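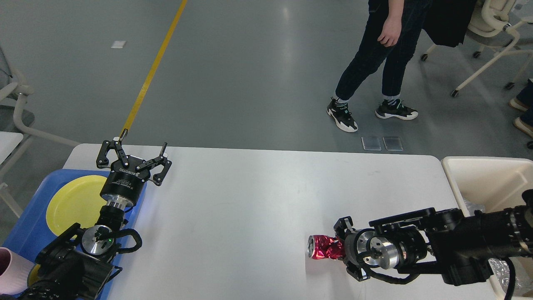
*Tray and plate, Trolwood clubhouse*

**Trolwood Reserves – committee meeting, February**

Meeting opened at 7:15 p.m. Minutes of the last meeting were approved with one correction: the away game at Loltis finished 2–1, not 2–2.

**League.** Reserves are fifth with two games in hand. The postponed Bravo fixture is now set for Sunday, 10:30 a.m. kickoff. Bravo have asked to wear their change strip. Agreed.

**Field.** The goalmouth at the road end is worn again. Reseeding will wait until the season ends. Quote from Justari for drainage work is $2,000, good for 18 days. Members felt this was high for one corner of the field – secretary to ask for a price on the goalmouth alone.

**Money.** Balance stands at $483 after referee fees. Four players still owe match fees and will not be picked for Sunday unless they pay by Friday night.

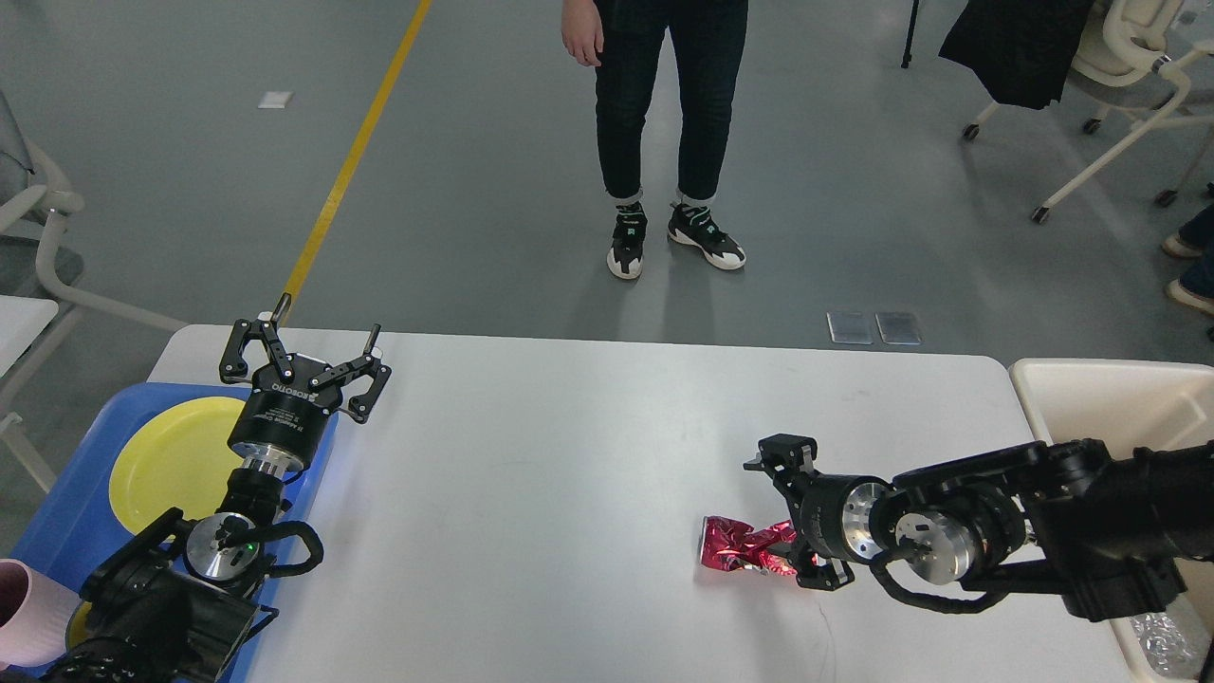
**Team sheets.** The league has fined two clubs for late sheets this season and we have had one warning. Sheets must be signed by both captains before kickoff and handed to the referee. It was agreed to fill them in at a white-topped table, standing up if need be, instead of on the hood of a car. Spare pens to go in the first aid bag.

**Cup.** Quarterfinal draw is away to Loltis. No bus – players to share cars, leaving at 9 a.m.

**Any other business.** Two corner flags missing since the Bravo friendly. Replacement nets held over.

Meeting closed 8:40 p.m. Next meeting after the cup game.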